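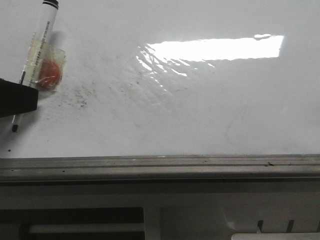

Most of what she learned in her first month as a residence tutor she learned from the night staff, Liesl Marti wrote in her end-of-year report, and she asked that the next posting say plainly how much of the work takes place after dinner. The description of duties below has been revised accordingly.

Posted in April
By the Office of Residential Study, Clallum School

RESIDENCE TUTOR, MATHEMATICS AND WRITING (TWO POSITIONS)

Clallum School invites applications for two residence tutors for the coming academic year. Tutors live on campus in Bikham House or Lüthi House and provide evening academic support to boarding students in grades nine through twelve. The appointments are for ten months and may be renewed once.

The School

Clallum is an independent secondary school with 200 students, of whom 120 board during the week. Many boarding students come from rural districts where advanced coursework is not offered, and a number are the first in their families to prepare for college. The evening study program was established to give these students regular help with daily assignments in the buildings where they live. It is separate from the day tutoring center, which is staffed by classroom teachers and closes at 4:30 p.m.

Duties

Each tutor is responsible for one house. Study hours run from 7:00 to 9:30 p.m. on every evening before a class day. During this time the tutor is present in the common study room, answers questions as they arise, and meets with students who have signed up for individual appointments. Appointments last 20 minutes and may be extended when no other student is waiting.

Tutors are expected to help students reach their own solutions. They do not correct graded work before it is submitted, and they do not write or rewrite any part of a student's paper. A copy of the academic honesty policy is provided at orientation and must be signed before study hours begin.

Tutors keep a short written log of each appointment, recording the course, the topic, and any follow-up needed. Logs are sent to the Office of Residential Study at the end of each week. Concerns about a student's health or safety are reported to the head of house the same evening, in person or by telephone.

In addition to study hours, each tutor will:

Lead one review session before each examination period.
Eat dinner in the dining hall with boarding students at least three evenings a week.
Attend the monthly meeting of house staff.
Take part in the Dasine Weekend, the annual visit for newly admitted boarding families, held in late spring.

Tutors are not responsible for discipline and do not serve on overnight duty. They may be asked to remain in the house until a member of the night staff arrives.

Qualifications

Applicants must hold a bachelor's degree by the starting date. One position requires confidence in algebra, geometry, precalculus, and first-year calculus. The other requires strong preparation in expository writing and the ability to assist with assignments in history and literature. Applicants able to support both areas are welcome to apply for either position and should state a preference.

Prior experience with adolescents is required. This may include classroom teaching, camp work, coaching, or peer tutoring at the college level. A teaching license is not required. Knowledge of Spanish is helpful.

Terms of Appointment

Residence tutors receive a monthly stipend, a furnished single apartment with kitchen, utilities, and all meals while the dining hall is open. Health coverage begins on the first day of the appointment. Apartments may be occupied during the winter and spring breaks by prior arrangement. Pets are not permitted in either house. Parking is available at no charge.

The daytime hours are the tutor's own. Former tutors have used them for graduate study or for part-time work off campus. Outside employment must be disclosed to the Office and may not conflict with study hours.

How to Apply

Applicants should submit the following:

A letter of no more than two pages, naming the position sought and describing an occasion on which the applicant helped someone understand a difficult subject.
A current résumé.
An unofficial college transcript.
The names and telephone numbers of two references, at least one of whom has observed the applicant working with young people.

Incomplete applications will not be reviewed. The Office will invite 8 applicants to campus for an afternoon and evening visit, which includes an interview, dinner with students, and participation in one session of study hours. Travel costs will be reimbursed up to a set limit on presentation of receipts. Applicants who require an accommodation for the visit should inform the Office when accepting the invitation.

All appointments are subject to a background check. Clallum School considers applicants without regard to race, religion, sex, national origin, age, disability, or veteran status.

Contact: Office of Residential Study, Clallum School | © Clallum School. All rights reserved. | Back to top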